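January, notebook, Miranda room

Started at 9 with the round table. It has been collecting things since the Vutside job and Purificación wants it clear for the binding samples.

Pink book goes back on the shelf with the other books. I kept the teal paper out, Emiliano still needs it for the cover test. Black bag to the hooks by the door once I find out who it belongs to (asked Demetrio, he says no). 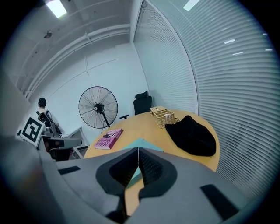 The wicker basket can stay as the place for small stuff, but the cable needs a home. Coil it and label it. Last time we lost 35 minutes looking for one.

Office chair stays in the corner. Fan too, until Baltasar has room in the store. Wiped the tabletop with the Sandamach oil in December and it will want another coat, 3 hours to dry, so do it last thing before leaving.

To do: order teal stock, pack of 1000. Ask Fulgencio if Wurivside still carries that shade or if we have to take the green.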